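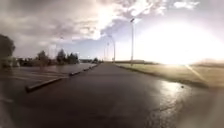 Low sun over the grass, curb in sections on the left.

28/10/2020

The curb tracker in Tetance has a known weakness, and I have spent most of the month on it. When the sun is low and inside the field of view, the estimated lateral offset drifts toward the bright side of the road. The drift is slow enough that the outlier gate never fires. By the time the wheel odometry disagrees with the camera, the filter has already absorbed the error as heading.

Yasuo Nishimura reported it first, in February, and proposed masking every saturated pixel. We tried that. It removes the direct glare but leaves the reflection on the pavement, which is often below saturation and has a ragged boundary that looks a lot like an edge. The detector finds a line along that boundary and reports it with good confidence. Widening the mask takes care of the reflection and also takes out the real curb on that side.

What I have now is a weighting scheme in place of a mask. For each image row, the detector produces candidate edge points. Each point gets a weight from three terms: gradient strength, agreement with the ground-plane projection of the previous estimate, and a glare term. The glare term is computed from a heavily blurred copy of the luminance channel. It falls off smoothly with distance from the brightest region and is stretched downward in the image, toward the vehicle, to cover the part of the road where the reflection usually lies.

The stretch is the only part I would call new. A circular falloff around the sun is the obvious choice and it performs poorly, since the reflection is long in one direction and narrow in the other. Kamil Koubek suggested taking the direction from the solar azimuth and the vehicle heading. That works, but it makes the edge weights depend on the heading estimate, and the heading estimate is what we are trying to protect. I use the vertical image direction and accept the small loss.

The second change concerns gaps. The old tracker treated a missing curb as a failed detection and raised the measurement noise for the next several frames. On a road where the curb is built in separate sections, it spent a large share of its time recovering from gaps that were simply part of the road. Tetance now keeps a short list of segments per side, each with its own start and end distance, and fits one line through all of them. A gap adds no points and no penalty. The blunt end of a section does produce a strong gradient across the direction of travel, so points whose gradient direction is too far from the line normal are dropped before the fit.

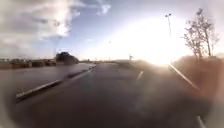
With a long unbroken edge on the left and glare on the right, the weighted fit leans almost entirely on the left side. That is the intended behavior, but it exposes a different problem. The lane width prior then does all the work of placing the right boundary, and the prior is only as good as the last stretch where both sides were visible. I have let its variance grow with distance traveled. Asnakech Mamo thinks it should grow with change in curvature, and she is probably right. Neither of us has tested it.

Results so far. The evaluation set has 905 frames, labeled by hand by Hinata Sasaki and me. Parameters were tuned on a separate set of 500. Mean lateral error on the glare subset drops by 25 percent against the old tracker. On the frames without glare there is no difference I would defend. The worst case improves less than the mean, and the 3 worst frames are the same ones as before, all with a shadow edge running close to parallel with the curb. The glare term has nothing to say about those.

I also compared against the learned segmentation model from the Amora code base, retrained on our tuning set. It is better than mine on the far part of the road and worse near the vehicle, where blur and low contrast leave it little texture to work with. It also tends to merge a paved area on the other side of the curb with the road itself. Both are gray and flat, and in low light the curb between them can be only a few pixels high. More training data would likely fix this. We don't have more training data.

Some notes for anyone who wants to reproduce it:

Compute the glare map at reduced resolution. Full resolution gave identical weights to the third decimal and doubled the run time.

Lock the exposure, or log it. With auto exposure on, the threshold for the brightest region has to be relative to the frame, and a bright cloud can pull it away from the sun. I had one sequence where the cloud edge won for several frames in a row.

Ignore the outer corners of the image. Our lower corners are soft, and points found there were off by more than the calibration residual. Tetsuya Fukuda wants to refit the distortion model with a higher-order term. Until he does, I crop.

Painted markings are currently treated as ordinary edge candidates. A short dash near the middle of the road is rejected by the prior without trouble. A long one close to the curb is not, and that is the next thing to look at, once the Surnora port builds again.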